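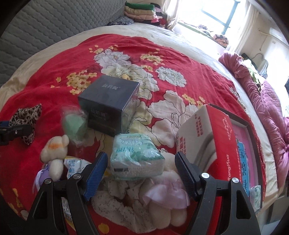

Why does a person put everything on the bed before she packs?

So that she can see what she is leaving.

This was the answer my aunt gave me when I was thirteen, and I repeated it to Bhupendra Tiwari on the evening before I moved to Bastville. He stood at the door of my room with two cups of tea and looked at the red quilt, where my small things were lying among the white flowers.

"And which ones are you leaving?" he asked.

"I don't know yet. The bus is at 6:30."

He gave me one cup and picked up the little white toy with the orange patch on its face. We had never agreed about this animal. For me it was a rabbit. For him it was a lamb, and he had called it a lamb for two years, also in front of guests.

"The lamb goes," he said.

"The rabbit goes," I said, and I put it in the suitcase between two sweaters.

The leopard bow was more difficult. I had worn it one time only, in January, to the dinner at Zarmont, where I spoke to no one and ate too much bread. I held it against my hair. Bhupendra drank his tea and kept his opinion for himself, so I put the bow on his side of the shelf.

Then there was the dark blue box, still in its clear wrapping. My aunt had sent it, and I had not opened it, because after she died it seemed to me that an open box would be only a box. I could not read the characters on the top. She had promised to read them to me when she came to visit.

"You can open it there," he said. "You will have a table, a window. You will need something to do on the first night."

"And if it is nothing special?"

"Then you will write me a letter and complain."

I wrapped the box in my winter scarf - the thick one, which she also had chosen - and found a place for it near the rabbit. The suitcase closed on the 3rd try. Bhupendra took the cups to the kitchen, and I heard him wash them slowly, first mine and then his.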